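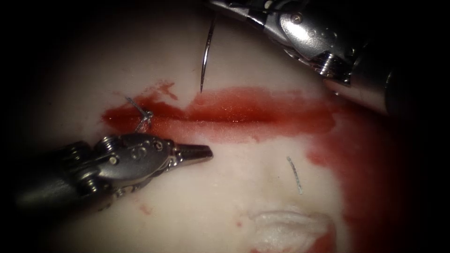
Essay and Speech Help > Does a personal hero have to be famous?

marlow_b
My daughter has a 1000 word essay due Wednesday on a person she admires. She wants to write about Felicja Tokarz, who ran the swim program in Nalleck when I was a kid and taught almost everybody in our family. Her teacher said she can pick anyone, but the sample essays are all astronauts and presidents. Will she lose points for picking somebody the teacher can't look up?

oldfieldhouse
No. I graded these for 10 years. The famous ones all read the same because the kids copy the same facts. Have her tell one thing Mrs. Tokarz did and what it changed.

Czerwiński
I disagree a little. If the rubric asks for sources she needs sources, and a retired swim teacher won't have any. My son wrote about his uncle and got marked down for it. He had 800 words of stories and no references.

oldfieldhouse
Did the assignment ask for references?

Czerwiński
Yes, two. He skipped that part of the sheet.

oldfieldhouse
Then it was the sheet and not the uncle.

Czerwiński
Fair enough. Still, check the sheet.

marlow_b
Checked. One source required, and an interview counts. She's calling her tonight at 7. Any good questions to ask?
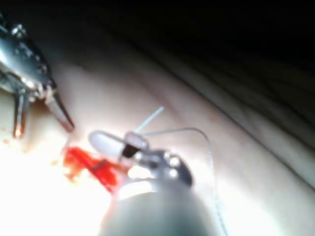
Close-up of the gripper with its two prongs

Wumeck226
Ask who she looked up to when she was young. I did that with my grandfather and ended up using most of his answer. Also ask about a time she wanted to quit. People will talk longer about that than about anything they won.

pia_in_atov
I don't like the word hero for this. A hero risks something. A swim teacher is a role model, and those are different. Your daughter could lose the reader in the first paragraph if she calls her a hero and never says why.

Wumeck226
The assignment says "a person you admire," so it doesn't matter.

pia_in_atov
The thread title says hero.

marlow_b
I wrote the title, she didn't. She's using "someone I admire" in the essay.

pia_in_atov
OK, then I have no problem with it.

marlow_b
Update. The call went almost an hour. Mrs. Tokarz told her she couldn't swim herself until she was grown and learned so she could get the job. I never knew that. My daughter has moved it to the opening and now has to cut the part about ribbons.

oldfieldhouse
Good opening. Keep one ribbon if it fits.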